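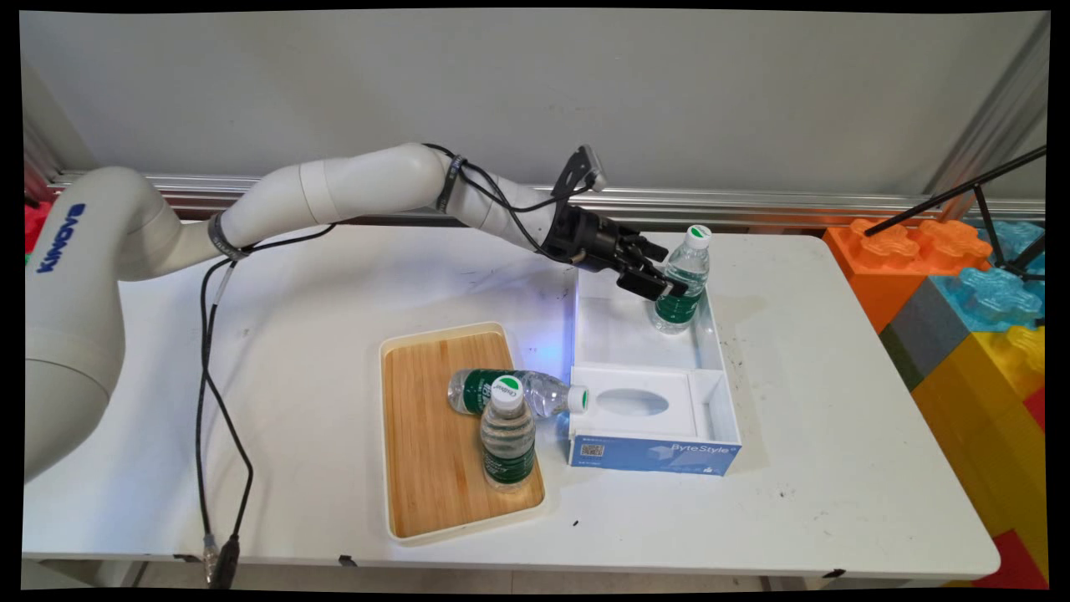

Aufbewahrungsbox mit geteiltem Innenraum, links daneben das Tablett mit heller Holzmaserung.

Test: Tablett und Tischbox für Getränke am Besprechungsplatz
Von Janaka Saha, 6. August 2025

Geprüft wurden zwei Teile, die bei uns dieselbe Aufgabe haben: Wasserflaschen auf einem weißen Tisch so bereitzustellen, dass sie weder im Weg stehen noch herunterrollen. Das Tablett stammt von Wivwood, bestellt über den Händler Gunawardena für 21 Euro. Die Box trägt den Aufdruck ByteStyle und war bereits vorhanden. Beide Teile sind seit März im Einsatz.

Die Box

Offener Quader, innen unterteilt. Das hintere Fach nimmt eine Flasche stehend auf, der Verschluss bleibt von oben greifbar. Vorn sitzt eine erhöhte Platte mit ovalem Ausschnitt, wie man ihn von Taschentuchboxen kennt. Wir nutzen diesen Teil für Papiertücher, die Entnahme mit einer Hand gelingt meistens. Ist der Stapel fast aufgebraucht, muss man hineingreifen.

Störend ist die Banderole an der Vorderseite: blau, mit Schriftzug und QR-Code. Wer die Box in einem Raum mit Kundenverkehr aufstellt, wird sie abziehen wollen. Unser Versuch an einer Ecke hinterließ Klebereste, danach blieb sie dran.

Das Tablett
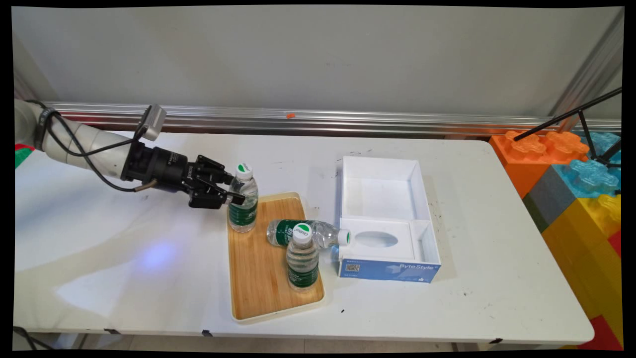 Die Standfläche ist der Punkt, an dem sich Tabletts dieser Größe unterscheiden. Beim Vorgänger von Morix war der Boden zur Mitte hin gewölbt, volle Flaschen kippelten. Das Modell von Wivwood liegt plan auf. Auch am Rand geht kaum Fläche verloren: Die Flasche an der hinteren linken Ecke steht aufrecht, eine zweite hat vorn Platz. Quer gelegt wird es knapp, der Verschluss der liegenden Flasche reicht über den rechten Rand hinaus bis an die Box. Wer liegend lagern will, sollte das nächstgrößere Format nehmen.

Der cremefarbene Rand ist hochgezogen, die Ecken sind gerundet und lassen sich gut auswischen. Die Oberfläche zeigt nach mehr als 20 Reinigungen mit feuchtem Tuch keine Verfärbung. In die Spülmaschine haben wir das Tablett nicht gegeben. Getragen haben wir es mit 600 Gramm Zuladung, dabei war keine Durchbiegung festzustellen. Griffe fehlen, man fasst unter den Rand.

Bewertung

Tablett: gut. Abzug für die fehlenden Griffe und das knappe Maß bei liegenden Flaschen.
Box: befriedigend. Die Aufteilung ist brauchbar, die Banderole nicht.

Für den zweiten Besprechungsraum am Standort Grustusach ist das Tablett nachbestellt, diesmal im größeren Format.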